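Gripper keeps closing after the force limit is reached - crumbled food and one pinched finger

Posted in: Home and small workshop robots

nindbridge_user

Hello all. I hope this is the correct section. I have a small two-finger gripper on a bench arm, and I am programming it to take a portion of baked slab from a plate and put it into a storage container. The arm learns from recordings of a person doing the same task by hand, and then I tune the grip myself. The controller is the Nindbridge one, with the older firmware.

The fault is the following. I set the force limit to 5 newtons. The gripper touches the food, the force reading rises, the limit flag comes on in the log, and the fingers continue to close anyway. They stop only when they reach the position target. With a foam block you hardly notice it, because the foam gives way. With cake or dry bread the piece is broken before the arm has lifted it.

Last evening it also closed on my finger when I was moving a piece that had fallen crooked. It was only a small bruise, but I did not like it, and the stop button felt slow to me. After this I switched the arm off and went back to doing the splitting by hand, so that I have more recordings at least.
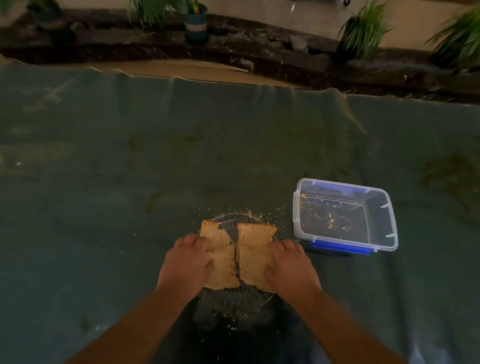 Trollico: Stop using it near your hands until you know why the stop is slow. The force problem is annoying but the stop problem is the one that can injure you. Is your stop button wired to the motor supply, or is it only an input that the program reads? If it is only an input, then it waits for the program like everything else does, and if the program is hanging you have no stop at all.

nindbridge_user: It goes to an input, I am ashamed to say. I followed the wiring page that came with the arm and I did not think further about it. The log says the force loop runs every 50 milliseconds, if this is useful.

Trollico: Then fix that one first, please. Put a proper latching switch in the supply line to the gripper motor, and check what the arm does when it loses power. Mine has no brakes and it drops, so I keep a foam pad under it and I never have my wrist below the elbow joint.

skadville_shed

Had the same colour of trouble with mine. I just turned the speed down and it was fine after. Cheap grippers are all like this, don't expect too much.

Morris

I will try to give a longer answer, as I lost most of a winter to this same behaviour.

Turning the speed down hides the fault and does not repair it. At low speed the fingers travel less between two readings, so the damage is smaller, but the command to close is still active. If the object is hard, or if it is your finger, the motor will still push until it reaches the position you asked for.

In the older firmware the force limit is only a warning. It writes the flag in the log and changes nothing else. There is a separate setting, on the second page of the gripper menu, for what must happen at the limit. On my unit it came set to "report". You want "hold". After changing it you must save and then restart the controller, otherwise it goes back to the old value without telling you. I missed this step two times.

Then look at your loop time. With 50 milliseconds between readings and a finger speed of 50 millimetres per second, the fingers can move 2.5 millimetres before the program even knows there was contact. For something crumbly this is already too much. I would approach at normal speed and change to a slow close for the last 4 millimetres before the expected contact.

Test it on a soft sponge, then on a piece of stale bread, and read the log after each one. The position value should go flat at the same moment when the flag appears. If it is still rising, the setting was not saved.

One more remark about your recordings. Hands press and pull in ways which a two-finger gripper cannot copy, and a recording from a camera contains no force at all. Whatever you learn from them, keep the force limit in the controller and do not let the learned part overwrite it. My program did overwrite it, at every start, and I was blaming the hardware the whole time.

nindbridge_user: Thank you, Morris. It was set to "report" on mine also. I have ordered the switch and will not power the arm again before it is fitted. I will write the result here in September, when I am back at my bench.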